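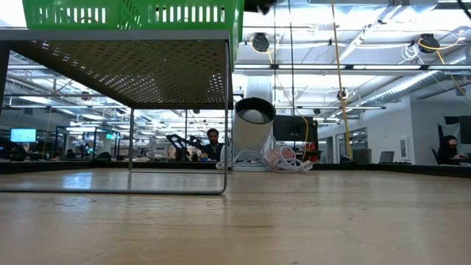
Long table, cable pile and the small shelf stand

From: Mervin Dhillon
To: Podard shared workshop list
Subject: Re: Cables on the long table
May 2022

Arne Kröger wrote:
> Could we agree what happens to the cables on the long table? I moved
> a heap of them along to Milby's end so I could lay out the Wogan
> drawings, and when I came back there were more. I don't mind where
> they live but I'd like it to be one place. Also, does anyone want the
> grey metal stand, or can it go up to the store? It's a decent stand
> but I never know if I'm allowed to move it.

Arne, all,

Picture at the top. It shows the white cables and the pink and white ones next to them, with the white cylinder. If any of it is yours, please reply to the list by the end of next week and say which. A label with your name on would do as well.

On the stand: please leave it on the table for now. I bought it for keeping things off the wood and I think it earns its space. The top is perforated metal and it takes the green basket well enough. The wire legs are open underneath, so flat things can be slid under, but please don't push cables in there. They catch on the lower rod and then the whole stand comes with them when somebody pulls.

What I suggest for the cables is this.

Anything in use stays with the thing it belongs to, coiled and tied. There is a bag of 500 reusable ties in the second drawer, and we have used hardly any of them. Please don't use tape, it leaves the outside sticky.

Anything spare goes in the green basket. When the basket is full we sort it, and whatever has no owner goes to Nanton, who take old leads for recycling.

Anything over 3 metres goes on the hooks by the store door. Long ones do not coil down small enough for the basket and they end up knotted round everything else.

Arne also asked me off list about the surface. There are small scuffs in it. I would like to sand and oil the top in July, when Milby are away and we can clear it completely. I had a price of 2,000 for someone to come in and do it, which I think is too much. Oil and sanding discs should come to 100 if we do it ourselves. Two people could manage it in a weekend, with another couple of days left clear for the oil to harden. Let me know if you can help and which dates are no good.

Until then, please lift things and don't drag them, the stand in particular.

One other thing. The key to the store was not on its hook when I left last night. If you have it, please put it back.

Mervin

--
Podard shared workshop list
To leave the list, reply with "leave" in the subject line.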